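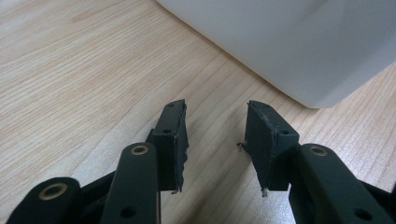 Slide 1: Wood grain on a light tabletop

Notes for my talk, "The short menu in a small town"

Start slowly. Say good afternoon, say my name, thank Indira Nair for the invitation. Ask if the people at the back can hear.

I cook at the Mathew, in Villthorpe. We have one room, 14 tables and one stove with six burners. Villthorpe is a town where most people drive through to reach Mikmont, and Mikmont has the big supermarket and four places with pizza. So we have two kinds of guests: those who come every morning, and those who are lost.

(Wait a little here. Last time they laughed.)

Slide 2: The old menu

When I came to the Mathew there were 64 dishes on the menu. I want to read some of them aloud: chicken fried steak, liver and onions, shrimp basket, spaghetti, three kinds of omelet, taco salad, fish on toast. Read them fast, without a break, so that people feel tired.

The previous cook had added a dish each time a guest asked for it, and never took one away. I understand this very well. In a small town you meet the guest again at the post office. If you take away his liver and onions, he will tell you.

Explain the freezer. We had two chest freezers in the back, and I found there a bag of shrimp which was older than my work contract. Do not stay long at this point, some people will be eating.

Slide 3: One month of counting

In September we wrote down each plate. I used a school notebook and a pencil on a string. Over 500 plates were breakfast, and this was in the slow half of the month only. For the shrimp basket we made two marks, and one of the two was my brother-in-law.

Say clearly: you do not need a computer system for this. The pencil was enough for us.

Slide 4: What we kept

Breakfast all day. Hamburger, plain and with cheese. One soup, one pie. The hot beef sandwich with gravy. One plate which changes, written on the board at 10:30, when I know what the truck has brought. I buy from Gesell, and their truck is sometimes early and sometimes it is not that day.

Mention the changing plate a bit longer, this is where the questions come. It is the place where I can cook something of my own. Lemon rice with a fried egg was Krishnamoorthy Gowda's idea — he worked with me for two winters — and now the feed store orders it by phone.

Slide 5: What went wrong

Be fair here. I printed 400 new menus before I asked anyone, and the price of the pie was wrong on all of them. We corrected it by hand. Also I took away the liver and onions in the same week as the spaghetti, and this was too much at one time. The liver came back after a month, only at lunch. The spaghetti did not.

Two families stopped coming in the evening. One of them returned. I do not know what I could do about the other.

Slide 6: Money

Only speak about waste and hours, not about profit (I promised the owner). We throw away one small bucket after lunch where before it was the large one. I start at five in place of four. The second freezer is unplugged, and we keep potatoes in it.

Questions. If there are none, ask Indira what she had for breakfast. Leave the pie recipe on the chair near the door — paper copies, take one each.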